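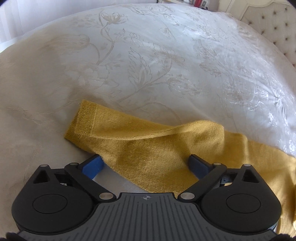
洗濯物たたみは機械にまかせられるか クリディエの卓上たたみ機と、二本指のグリッパー

投稿日 20/7/19

家事のなかで何がいちばん苦手かと聞かれたら、私は迷わず「たたむこと」と答えます。洗うのは洗濯機がやってくれますし、干すのもまあ、天気がよければ気分転換になるのですが、取り込んだあとの山だけはどうにも気が重くて、ひどいときにはベッドの半分を占領されたまま端っこで寝ています(同じ方、きっといらっしゃいますよね)。そんなわけで、Clidier(クリディエ)の卓上たたみ機が出たときは本当にうれしくて、発売の知らせを読んだその晩に注文してしまいました。

今回はそのたたみ機の感想に、手で握って動かす二本指のグリッパーでニットを扱ってみた感想も合わせて書きます。片方は最初から全部機械がやるもの、もう片方は「指」だけが機械で、腕と目は人間のもの。並べてみると、機械に家事がどこまでできるのかがずいぶんわかりやすくなりました。

まずはたたみ機から

四角い板が順番に起き上がって服を折る、という仕組みです。服を広げて置き、ボタンを押すと、左、右、下の順にぱたん、ぱたん。Tシャツはもう文句なしです。一度に14枚たたんでみましたが、どれも同じ幅にそろって、引き出しに立てて入れたときの気持ちよさといったら! 薄手のパジャマの上も上手でした。

気になったのは、服を広げて置くところまではやっぱり私の仕事だということ。袖が裏返っていれば直し、しわを手で払い、板の線に肩を合わせる。ここにかかる時間のほうが、機械が折っている時間よりずっと長いのです。それから、Stestovitzの手動のたたみ板が2,000円で買えることを思い出すと、つい電卓をたたきたくなります。あちらも使っていますが、仕上がりだけならいい勝負でした。

問題はニットでした

夏にニットの話で恐縮ですが、冷房よけに羽織る辛子色の一枚があって、これが今回の主役です。量ったら215グラム、軽くて大好きな服なのに、たたみ機とはとことん相性が悪い。片袖が板のすきまに残って、もう片方だけ折れてしまうのです。置き直して4回試し、4回とも違う形になりました。同じ服でこうも変わるのかと、途中からちょっと面白くなってしまったくらいです。

それで、ベッドの上でグリッパーの出番となります。青いパッドのついた指が二本、開いて、閉じて、つまむ。できることはそれだけなのですが、使ってみるとこれが勉強になりました。自分の手なら何も考えずにつまんでいる袖口が、二本指だとまず「どこから指を入れるか」から考えなくてはいけません。布の下に指先をすべり込ませようとすると、ベッドカバーまで一緒につまんでしまう。袖口のリブのように少し厚みのあるところはつかみやすく、身頃の薄い編み地のほうは、つまんでもどこまで持ち上がるのか加減がわかりにくい。袖がよじれていると、どちらが表だったか考え込みます。
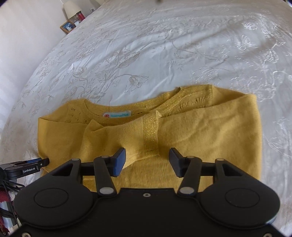 辛子色のニットと格闘中。前立てにもラメ糸が入っています。

身頃を片側ずつ折り込むあたりは、両手にひとつずつ持てるとだいぶ楽だと感じました。片方で押さえて、片方で運ぶ。人間の手がふだんやっている分担そのままですね。透かし編みのところは指先がひっかかりそうで、私はどうしても遠慮がちになります。ここをためらわずに、しかも傷めずに扱えるロボットが来てくれたら、少々高くても真剣に考えます。

友人のJanaína Macedoはクリーニングの作業場で働いていて、この話をしたらずいぶん笑われました。作業場にはUrsteadのシーツ用の大きなたたみ機があって、シーツやタオルは頼もしいほど速いのだそうです。けれどセーター類は今でも人の手。「形の決まったものは機械、気まぐれなものは私」と言っていて、うちのベッドの上で起きていることとまるで同じでした。Bhuttoの仕分け棚も入っているそうですが、棚に載せるところまでがやはり人の仕事なのだとか。

よかったところ

Tシャツやタオルの幅がきれいにそろうこと。音が思ったより静かで、夜に使っても気にならないこと。板を拭くだけで手入れが済むのも、ずぼらな私には助かります。

もうひと息のところ

広げて置く手間はそのまま残ります。袖の長いもの、やわらかいニット、前の開く服はまず苦手と思ってください。それと、使わないときの置き場所。うちでは結局クローゼットの前に立てかけてあって、扉を開けるたびによいしょと動かしています。説明書に長袖の置き方がひとつしか載っていないのも不親切で、二つ三つ例があればずいぶん違ったはずです。

どんな人に向いているか

お子さんが多くて毎日Tシャツとタオルが山になるおうちなら、十分に元が取れると思います。ひとり暮らしでニットやブラウスが中心の方には、私なら手動のたたみ板をすすめます。「機械がもう家事をやってくれるの?」と母に聞かれたときは、「Tシャツはね」と答えておきました。

評価は星三つ。二本指のグリッパーのほうは星をつけるようなものでもないのですが、服をたたむことのややこしさを指先から教わるという意味では、とても楽しい時間でした。秋になって厚手のセーターを出したら、両方でもう一度試して、こちらに追記します。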